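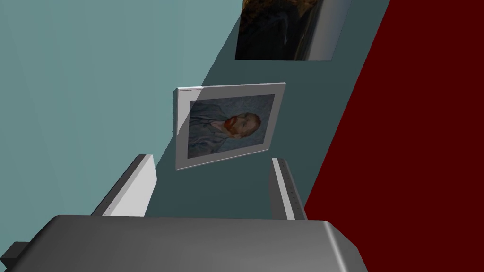 Setting up a wrist view in simulation before the real arm wrecks your garage

Last updated 30/12/2024

The Brurkus arm on my bench has so far damaged one mug, one thumbnail and its own power lead. I now do the first run of everything in simulation, where the mugs are free. These steps use the Bivov simulator with the Kereama scene pack, and you can get through them in an evening if you don't stop to redecorate the virtual house.

1. Load a furnished room. An empty grey floor will tell you your code works. Furniture will tell you the truth.

2. Attach the camera to the last wrist link, behind the fingers, and tilt it until both fingertips stay in view. Mine sat at 600 by 600 for months before I admitted that the smaller picture was all my old laptop could cope with.

3. Set the step rate to 1000 and the camera to 60. Leave the other settings alone. I know there's a slider labelled "compliance". Leave it alone.

4. Open the fingers all the way and save that as your home pose. Do this before you write a single line of grasping code, or you'll be debugging a fist.

5. Drive the arm over the benchtop by hand and get the gripper near something with a handle.

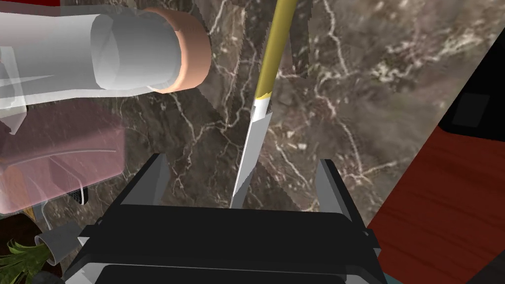 Sharp things are a good test of whether you've thought about approach direction. Check which end is facing the fingers before you send a close command. If it's the blade, back off, rotate the wrist and come in from the handle side. In the simulator this costs you a keystroke. In my garage it would cost me a conversation with my spouse.

6. Check the camera roll. Swing the arm up to face a wall with something recognisable on it. A portrait does nicely, as you already know which way up a head goes.

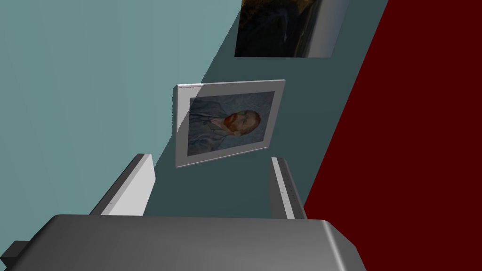
Wrist view with the roll uncorrected: portrait on its side, fingers open.

If your view comes out like mine, add a quarter turn to the camera mount and leave the wrist joint alone. Correcting it at the joint looks fine until the first reach, when every "left" becomes "up".

7. Save the scene with its seed. I use 1023, for no reason I can defend. Write it on the masking tape on the Fernura controller box, next to the joint limits.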